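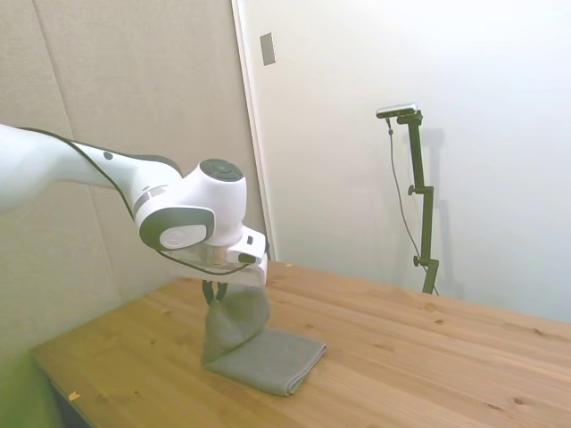

Gruvitberg's municipal baths will change the way they launder hire towels from 14th September, after a trial at the Vinik pool found that lower wash temperatures and a longer final rinse kept the cloth absorbent for more cycles.

The trial covered 691 towels, all cotton terry of the same weight, bought in a single order from the supplier Ait Brahim. Half were washed under the existing rules, at 80 degrees with fabric conditioner. The remainder went through at a lower temperature with no conditioner and an extra rinse. Both groups were tumble dried on the same machines.

Thịnh Hoàng, who manages textiles for the baths, said the main finding concerned residue. Conditioner leaves a thin coating on the loops of the pile, and the coating builds up with each wash. Towels from the first group took longer to absorb a measured amount of water after 13 cycles, and the gap widened for the rest of the trial. Edge wear was similar in both groups.
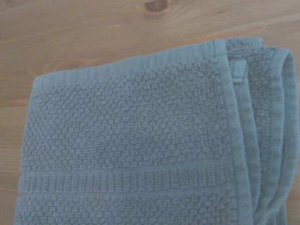

*A folded terry towel in blue-grey.*

Under the new rules, conditioner is withdrawn at all 3 sites. The hot programme stays in use for towels from the treatment rooms, where oils and creams are a problem, and for anything set aside by staff as heavily soiled. Detergent doses will be set by the hardness of the local water, which differs between Vinik and the older pool at Patar.

Drying times will also be shortened. The present timer setting was chosen for a heavier towel that is no longer bought, and test loads were being left in the drum well after they had reached the target moisture level. Over-drying makes cotton feel harsh - a complaint the baths had tended to answer with more conditioner.

Yeison Cusi, the laundry supervisor at Patar, said the change would mean some rearranging of shifts, as the extra rinse lengthens each load. "The dryers have always been the slow part. If they finish sooner we get most of that time back," he said.

Hire charges are unchanged. Towels already in stock will be put through two washes without conditioner before they return to the shelves, and those that still fail the absorbency check will be cut down for cleaning cloths. A second set of measurements is due in December, when the baths will also look at bath mats and robes.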